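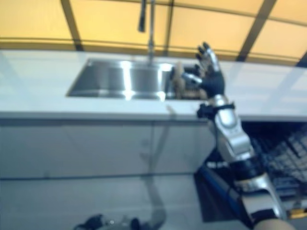
Photo: Hatem Farouk / Wolthorpe kitchen recordings

Wolthorpe Sink and Dishwasher Set

Data card, version 2
Last changed: 23 Sep 2021
Contact: Hatem Farouk, Ikinia

Summary

Head-camera recordings of a two-armed robot working at a kitchen counter with an inset steel sink and a dishwasher rack. 200 episodes, each with video, joint positions and a plain-language note. The set was put together to test a claim we kept hearing from suppliers, that loading a dishwasher is a solved problem. Our view after going through all of it is that the claim is wrong, and we would ask anyone quoting this set to say so.

What is in the download

episodes/ one folder per recording
notes/ one text file per recording, typed by the operator
splits/ train and test lists
stills/ single pictures, including the ones on this page
CHANGES.txt

Tasks

There are 7 task names in the notes: reach into sink, pick up item, lift clear of rim, move to rack, place in rack, turn tap, return to rest. Most episodes contain only one or two of them. Very few run from the sink to the rack without a person stepping in, and those few are marked "full" in the notes so they can be found and judged for what they are.

Please don't report a score on "reach into sink" as if it were washing up. Getting a hand over a basin is the easy part. The trouble starts when the fingers have to close on something, and again when the thing has to go between two rungs of a rack that sits lower than the counter.
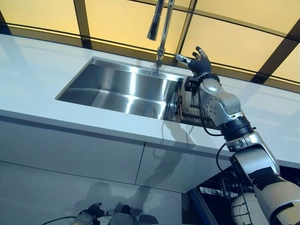
Still from stills/. Right hand raised near the tap, brown item at the right end of the sink.

Known problems

Motion blur. Faster arm movements smear the hand and whatever is behind it. We left these episodes in. A robot that only works when its own camera is steady is of limited use in a kitchen.

Shiny surfaces. Polished steel throws bright streaks and the white fronts pick up reflections of the arm. The depth estimates we tried were poor inside the basin. Abou Zeid found the same on their own recordings and dropped the sink from their tests, a choice we disagree with.

The hand hides the work. In a good many episodes the item being picked up is partly behind the fingers at the moment it matters most.

One kitchen. Same counter, same sink, same yellow panels behind. A model trained on this has learned this kitchen. Pivora have asked us whether it carries over to others and we have no evidence that it does.

Labels. "Success" was ticked by the operator, who wanted the robot to succeed. Treat it with care. A second pass by someone else is planned for December.

What it should not be used for

Sales material. Claims about time saved in the home. Safety testing of any kind, as there are no people moving about near the arm in any episode and no glass or knives among the items.

Size

We had planned on 1000 episodes. Resetting the counter by hand between attempts took longer than doing the dishes would have, and we stopped at 200.

Use

Free for research. Send corrections to the contact named at the top, with the episode folder name in the subject line.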